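Home Diary Recipes Jams & Pickles About Contact

August, early evening

Made the plum butter again. The tree gave 15 pounds this year, most of it in two days, so there was no putting it off. I halved and pitted the lot at the kitchen counter and had the first pot on by nine.

Last year's batch was too sweet. I went back to Dalia's card and cut the sugar to 2 cups per pot -- she wrote three, but her plums were the small sour kind from Cleloren and mine are not. I added the peel of one lemon and a stick of cinnamon, and took the cinnamon out after an hour.

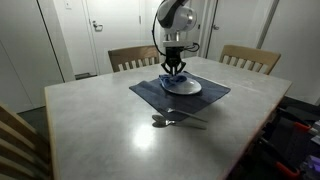
Tõnu Sakalauskas wrote back at lunch that two cups was still too much for ripe fruit, and that he uses one and lets it cook down longer. He also thinks the cinnamon should stay in to the end. I may try his way with the second pot, but I don't want to be stirring until midnight.

The oven method works better than the stove for me. Low heat, wide pan, lid off, stir every half hour. The first pot took most of the afternoon and stuck only a little in one corner.
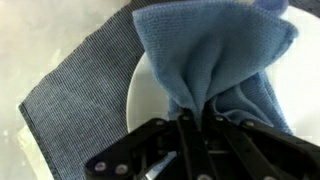 I filled nine half-pint jars and had a bit left over for toast. It set firm on a cold spoon. The color is darker than I remember, close to brown, and the lemon comes through at the end.

Lids are short again. Pētersons had the wide ones only, 69 cents each, so I'll look in at Budico tomorrow before I start the second pot. The rest of the plums are in the fridge in the big bowl.

This site uses cookies. By continuing to browse you agree to our use of cookies. Accept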